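Nomwood hand gripper: setup and maintenance notes

Maintained by Cauã Leite. Questions about the pads go to Si-eun Kong.

What is in this folder

Notes and settings for the hand-held gripper at the Erkalwood bench. The folder has 13 settings files and one log in plain text. The settings files are read at start, in order of name, so please do not rename them.

Before a session

Clear the table and open the fingers fully. Look at both pads from the camera side, then from below. Set the opening to 83 mm in the file and compare it with a ruler. If the two values are different, correct the file and do not move the stop screw. Cathal Heffernan moved it in June and we needed two days to find the old position.

Pads

The edge of the pad is the first part to become bad. When the rim lifts a little, the gripper can still be used, but write it in the log with the side, left or right. When the flat inner face also lifts, change both pads together. One new and one old pad do not hold in the same way. 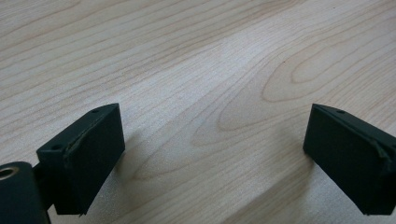

Fingers open over the table. The covering is lifted and frayed at the edge of both fingers.

To change a pad, pull the old one from the lifted corner and clean the glue with alcohol. Wait until the face is dry. Press the new pad for 70 seconds, first in the middle and then to the edges. Cut what is over the rim with a sharp blade, not with scissors.

Log format

One line for each check: session number, side, state of pad, initials. The states are ok, rim, face. Lines before session 174 use the old word "worn", which can mean rim or face. Cillian Tully has started to correct them from his paper notes.

Known problems

The opening value is not saved if the program is closed during calibration.
The log does not accept the accent in Cauã, so he signs CL.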